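Town of Zokemcombe
Emergency Services Building Project
Progress report to the Rindo Fund
February 2020

Work completed since the last report

The roof on the Obi Street station is finished and the building is closed in. The contractor had planned to reach this stage before the holidays but lost time when the first shipment of flashing came in the wrong gauge and had to be sent back. The crew worked inside while they waited, so some of the interior framing is now ahead of where it was supposed to be. The two apparatus bays have their door openings framed. The doors themselves are on order.

Rough plumbing is in for the ground floor. The county inspector passed it in January with one correction, a missing cleanout near the decontamination sink, which has been added. Electrical rough-in has started on the bunk room side and will move toward the bays.

The generator pad was poured in January during a stretch of mild weather. We had to move it 10 feet east of the location on the original drawings to keep clear of a water line that was not on the utility map. The revised drawing was sent to your office with the last invoice packet.

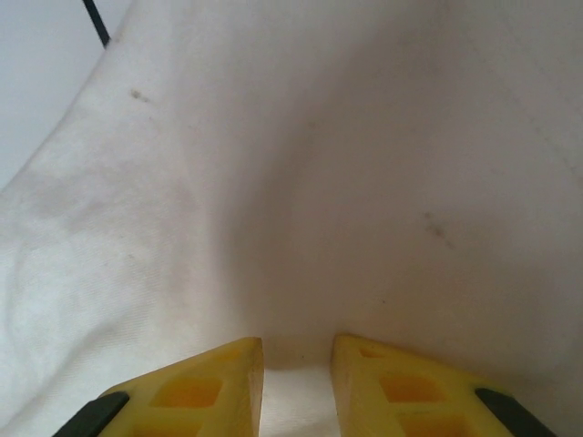 The dispatch agreement with the Lamen district has been signed by both boards. Under the agreement, calls from the north side of the river will be answered first by whichever station has a crew in quarters. Until now those calls went to Lamen by default, even when our own engine was closer. The change takes effect when the new radio console is running. The old console will stay in place as a backup for the first several months.

Staffing and training

The department answered 392 calls last year. Most were medical. The grant application assumed a slower rise in calls than we have seen, and the town council has asked for a staffing review before the next budget is written. The review will not change anything paid for by this grant, but it may affect how many people are assigned to Obi Street at night. The bunk room is being built to the size on the approved plans.

Two part-time firefighters finished their driver training and are cleared to operate the engine. A third has the classroom portion done and still needs supervised road hours. One person left in January for a full-time job with another department. That position has been posted. We received fewer applications than in past years and have extended the closing date.

Pump training had to be held at the Lamen yard while our own yard is in use by the contractor. This has worked well enough, though it takes an engine out of town for most of an evening. Lamen covers our calls on those nights and we do the same for them.

Budget

The town has drawn 70 percent of the construction portion of the award. The draw schedule called for a little less than that by now. The difference is the roofing payment, which came due in full when the roof was accepted instead of in two parts. No increase in the total is being requested.

The equipment line has not been touched except for the deposit on the radio console. Hose and turnout gear will be ordered in the spring so that storage is ready when they arrive. The supplier's quote has gone up slightly since the application. We expect to cover this from the line itself by ordering fewer spare nozzles.

Moving the generator pad added cost for trenching and conduit. The town paid this from its own contingency account and it does not appear in the attached ledger.

Problems and delays

The main open item is the driveway. The state highway office wants a longer curb cut and a warning signal where engines will pull out onto the road. The signal was not in the original plans. Our engineer has proposed a flashing sign that would be set up to 200 feet from the driveway on each side, and the state is reviewing it. We cannot pave the apron until there is an answer.

Two neighbors on Obi Street have complained about early deliveries. The contractor has agreed to hold trucks until after the start of the posted work hours.

Work planned for the next period

Electrical rough-in will be completed, followed by insulation and drywall. The bay doors should be delivered and hung. The console will be installed and tested with the Lamen district. If the state approves the sign, the curb work will be put out for bids right away.

The ledger, the signed dispatch agreement and the inspection record are attached.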